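Fludora opens gripper trial to outside users, first results out

Flerley and Kowalchuk jaws go head to head in simulation, then on the bench

For immediate release

Fludora, the small test house for grippers and arm controllers, today put out first results from its side-by-side gripper trial. Two parallel-jaw grippers so far, one from Flerley, one from Kowalchuk. Same arm, same controller, same list of jobs. Trial opens to outside users in July.

The short version: no overall winner. The Flerley jaw was quicker to close and easier to line up on flat-fronted cupboards. The Kowalchuk jaw held on better when the arm came in crooked. Which matters more depends on the job, and buyers should look at the job-by-job sheets before they look at any total.

Each gripper was put through 600 simulated runs, split over the job list. Jobs include opening hinged doors, pulling drawers, picking up thin things lying flat, and reaching into corners where there isn't much room for the wrist. Rooms are changed between runs. Walls, floors, cabinet fronts, colours, the angle the arm starts from. The idea is to stop a controller doing well simply becuase it has learned one kitchen.

Most of the trouble came from the wrist view. With the camera mounted close in behind the fingers, the palm housing takes up a good deal of the picture, and once the wrist tips over the controller has to work out where it is from whatever is left. Some of that is wall. Some of it is a bit of cabinet going off the side.

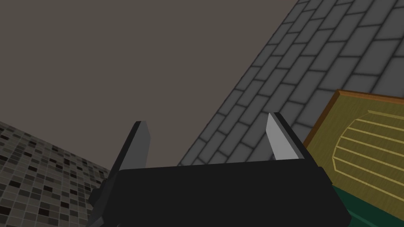 Fludora tried moving the camera mount further back along the arm. Helped with finding handles, hurt on the last stretch of the reach, where the controller needs to see both finger tips and what's between them. The final set-up keeps the close mount for both grippers and adds a second, fixed camera looking across the room. Results are given with and without the second camera, so users with only a wrist camera can see where they stand.

After simulation, each gripper did 80 runs on the real bench. Scores dropped for both, as expected. The order on most jobs stayed the same. The exception was thin flat objects, where the Kowalchuk jaw did well in simulation and poorly on the bench. Fludora puts this down to finger pads modelled too stiff and has changed the model. Those runs are being done again and the sheet for that job is marked provisional untill they are in.

"We would rather publish a sheet with a gap in it than wait," a Fludora spokesperson said. "People are buying grippers now. They ask us which one, and we want to be able to hand them the failed runs as well as the good ones."

What outside users get

Access to the simulated rooms and the full job list. The controller settings used for both grippers. Run logs, including wrist camera views, for every simulated run. A slot on the bench for anyone whose gripper fits the standard wrist plate, booked in advance. Adaptors for other plates can be discussed but will take longer.

Fludora does not charge makers to enter a gripper, and makers don't see results before other users do. Both Flerley and Kowalchuk supplied their grippers on loan and had no part in choosing the jobs.

Next round

A suction tool and a three-finger hand are lined up for the next round, together with a second controller. Partners in Asia have asked for a set of jobs using sliding doors and low tables, and these are being built at the moment. No date yet.

An online walk-through of the results will be held on Thursday, with time for questions afterwards. Places are free but need booking through the Fludora events page. Slides will go up the same evening.

Notes to editors

Result sheets, settings and sample logs are in the press section of the Fludora website. "Run" in this release means one attempt at one job, from start position to release or time-out. A dropped object counts as a failed run even if picked up again.

Press enquiries: Fludora press desk, via the contact form

Ends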